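Drying Clothes on an Enclosed Balcony: What Works in a Small Flat

Posted in: Laundry, Small Spaces

An enclosed balcony is a good place to dry clothes if you treat it as a small room with its own weather. It gets warm fast in the sun, cold fast at night, and holds damp air for as long as the windows stay shut. Most of the trouble people have with musty towels and stiff shirts comes from hanging a full load out there and closing the door on it.

These tips are for balconies with glass on the outer side and some kind of rack overhead. Most will also suit a sunroom or a laundry with a decent window.

Before you hang anything

Run a second spin. On most front loaders you can choose spin only and set it as high as the fabric allows. Towels, jeans and anything with a hood benefit most. Delicates and wool don't need it and may come out of shape.

Shake each item hard before it goes up. Hold a shirt by the hem, snap it twice, then turn it and do the same from the shoulders. It opens the fibres and takes out the deep creases from the drum. Towels want the same treatment, and they come up softer for it.

Take things out of the machine promptly. Clothes left sitting in the drum overnight will smell, and drying doesn't fix it. Rewash with half a cup of white vinegar in the rinse compartment.

Wipe the rack bar with a damp cloth. Dust settles on the top side where you can't see it, and it leaves a grey line on anything pale. Once a fortnight is enough, more often if you're on a main road.

Hangers or pegs

Shirts, blouses, light jackets and dresses dry best on hangers. They take up less width than they do pegged out flat, and most can go straight to the wardrobe.

Use the hanger that suits the weight. Moulded plastic is the easiest for wet clothes. Wooden hangers hold the shoulder line well, but check the finish first, as raw or worn timber can mark a damp collar. Thin wire ones are fine for a light shirt and poor for anything heavier. They bend in the middle and leave a point at each shoulder. Bare wire can also rust where the coating has come off, so run a finger along it and throw out any that feel rough.

Plement makes a folding plastic hanger that goes in through the neck of a T-shirt without stretching it. We have used a set for two winters. The hinges are a bit stiff but none has broken. Prantl sells a wider one for coats and work jackets, dearer, and worth having one or two of.

Do up the top button on a collared shirt and the one in the middle. Pull the placket straight while it's wet. Run your fingers along the collar and cuffs to flatten them. It saves most of the ironing.

Knitwear should not go on a hanger at all. Roll it in a dry towel, press, and lay it flat over the top of an airer.

Socks and underwear go on a peg ring. Peg socks by the toe.

Spacing

This is where most people go wrong. A rack that will physically take 14 hangers will dry half that number properly. Leave 7 cm between light shirts and a full hand's width between heavier things such as hoodies and jeans. If a load won't fit at that spacing, hold some back for the next day or hang the overflow on a door frame.

Alternate long and short. A dress next to a T-shirt next to a pair of trousers leaves gaps at the bottom for air to move through, where five dresses in a row make a curtain.

Put thick items nearest the window and thin items nearest the wall. The window side gets the sun and whatever breeze there is. Keep darks out of the strongest light or turn them inside out, particularly black cotton, which goes brownish at the shoulders after one summer behind glass.

Keep clothes off the railing if it's metal and hasn't been cleaned lately. City railings collect a fine black dirt that transfers to wet cloth straight away. If you do use it for a doona cover or a sheet, wipe it down first and lay an old towel over the top.

New reds and dark blues should hang clear of anything white until they've been through a few washes. Wet fabrics that touch can pass dye from one to the other on the rack as easily as in the machine.

Air

Open the window on two sides if you have them. If there is only one run of glass, open it at both ends by a few centimetres instead of wide at one end. The air then comes in one side, crosses the clothes and goes out the other.

Shut the door to the rest of the flat while the load is wet. Otherwise the damp goes inside and ends up on your bedroom windows in the morning.

A small fan makes more difference than heat. Stand it on the floor, angled up, on the lowest speed. Ours is an old Paso desk fan and it takes around three hours off a load of cottons. Keep the fan and its lead well clear of drips, and don't plug it into a board lying on the floor.

In wet weather, close up and use a dehumidifier if you have one. Empty the tank before you start. If there is no dehumidifier, dry smaller loads and give them longer.

Times of day

In summer, hang by 8 am and most things will be ready by lunch. Bring them in before the afternoon heat bakes them stiff.

In winter, the useful hours are late morning to mid-afternoon. In July our balcony gets sun from 11 until a little after 2, and anything still damp when it goes comes inside to the airer. Leaving it out overnight gets you nowhere. The glass cools, the moisture condenses and the clothes can be wetter at breakfast than they were at tea time.

We do sheets on a Friday so the rack is free for shirts over the weekend.

Looking after the rack

Ceiling racks need a bit of care. Check the weight limit in the booklet and remember that it refers to wet washing. A wet bath towel weighs a good deal more than a dry one. Load from the middle outwards and keep the two sides even. A lopsided load strains the cords or arms and in time the bar won't sit level.

If the rack has lights built in, don't hang anything over the top of the bar where it can rest against them. Use hooks and hangers from below. Turn the power off at the switch before wiping the fittings, and use a cloth that's barely damp.
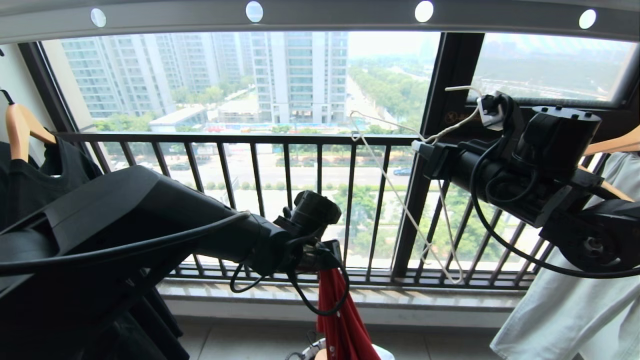
Take the empty hangers down as you bring the washing in. Left on the bar they tangle, they knock against the glass when the window is open, and the next load goes up around them in no sort of order. Hook them over one end, all facing the same way, or drop them in a basket by the door. Wire ones are the worst for tangling and should be kept separate from the rest.

Check for dryness at the seams. The body of a shirt can feel dry while the underarm, collar and cuffs are still damp. With jeans, feel the waistband and inside the pockets. Cold to the touch usually means damp. If you aren't sure, give it another hour.

Fold as you go. Have the basket at waist height, on a chair or stool, and fold each thing when it comes off. Shirts stay on their hangers and go over your arm.

Mould and smells

Look along the bottom of the window frame every month or so. Water runs down the glass and sits in the track. Dry it with an old tea towel, and if there are black spots, scrub them with a toothbrush and vinegar, leave it for an hour and wipe again. Make sure the drain holes in the track are clear. A cotton bud or a bit of stiff wire will do it.

If the balcony itself smells damp, take everything out for a day and leave the windows open. Check under mats and behind cupboards. The Jallport moisture tubs from the hardware shop are all right for a cupboard but too small to do much in an open space.

Towels that smell as soon as they get wet need a hot wash with no softener, and a full day in the sun.

Filed under: drying racks, balcony, hangers, winter washing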